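Participe > Chamadas abertas > Casa e cozinha
Leitura: 2 min

Procuramos gente para arrumar mercearia conosco

A Drirnwood abre 18 vagas para a próxima rodada de oficinas de arrumação e empacotamento. São encontros de uma tarde, com a mesa cheia de compras, pratos e miudezas de brincar de feirinha - e a tarefa é dar lugar a tudo isso do jeito que você faria em casa. Não precisa ter experiência! Gostamos muito de receber quem sempre guarda o arroz no mesmo canto e também quem nunca sabe onde deixou o café.

O material mistura pacotes de mercadoria com peças coloridas, como o abacaxi laranja no seu pratinho rosa, e é uma delícia ver quantas lógicas diferentes cabem numa mesa só.
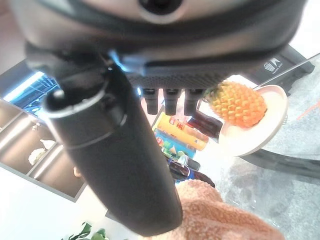 Roos Jacobs escreveu depois da rodada de maio que tinha chegado achando que ia só encher sacolas e passou metade da tarde discutindo se biscoito fica junto do chá ou junto das frutas. Pediu também mais tempo para a conversa final, e vai ter: acrescentamos meia hora.

Cada participante faz duas arrumações, uma sozinho e outra em dupla, e depois a gente troca ideias com calma. Florin Tănase cuida das inscrições e Capucine Bouvier acompanha as duplas. Há ajuda de custo de 200 reais por tarde, mais lanche.

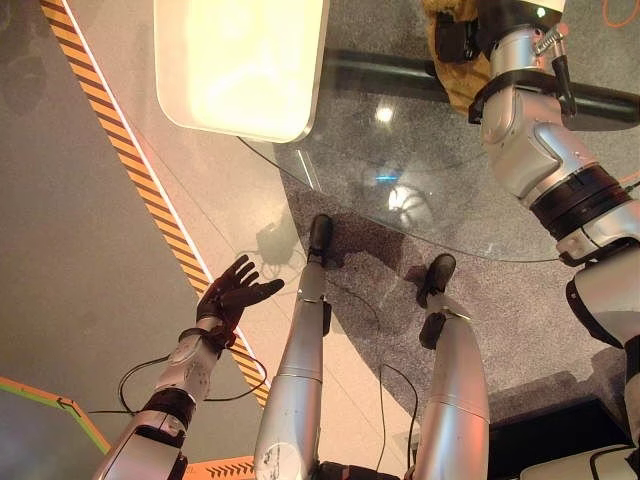
Quem vier deve usar roupa confortável e sapato baixo, porque boa parte do trabalho é feita em pé e de vez em quando alguém se abaixa para apanhar um pacote. Bolsas e casacos ficam no armário da entrada. Pedimos cuidado especial com o tampo redondo de vidro - ele é transparente, a borda quase some contra o chão claro, e nele só se apoiam coisas leves. Latas e garrafas vão para a outra mesa.

Para se inscrever, mande nome, idade (a partir de 18 anos) e duas linhas sobre como você guarda as compras. Já passaram pelas oficinas quase 588 pessoas, e adoramos ler cada resposta. Dúvidas sobre horários e acesso: fale com Florin, na recepção da Drirnwood.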